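Avgate Hand Gripper Pair with Marker Cubes

In stock, ships in January

I've been selling these for a while now and they're still the thing I grab first when I want to show an arm a new job. You hold one in each hand, do the task the way you'd normally do it, and the recording becomes your demonstration. No leader arms, no joystick, no waiting for the real robot to be free (ours never is!).

Each gripper has a long body, so the tips reach out ahead of your hand, and a cube on top printed with square markers for tracking. Keep your sleeves and your hair off the cubes and you'll be fine. I got 30 good takes out of my first afternoon, and I'm clumsy with my left hand.

What you get: two grippers, two cubes already mounted, a shoulder harness with buckles, and a spare set of finger pads. Tracking software is separate. I use Claltum, but anything that reads square markers should do.

A few notes from people who've bought a pair. The harness runs small, so ask me for the long straps if you're broad. The pads last roughly 2,000 grasps on smooth plastic and a lot less on cardboard. And please do a short calibration after every drop, even a little one.
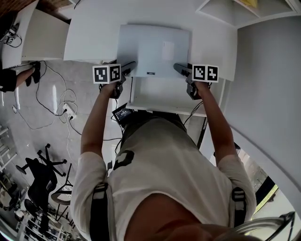
Category: Teaching by Hand > Two-Handed Sets

For flat parts like a panel on a desk, bring both tips in at the front edge and go slower than feels natural. I like a plain white work surface for this, but the Bultbridge mat is fine too if yours is scratched up.

Returns within 30 days, cubes unmarked please. Replacement cubes and pads are on the spares page.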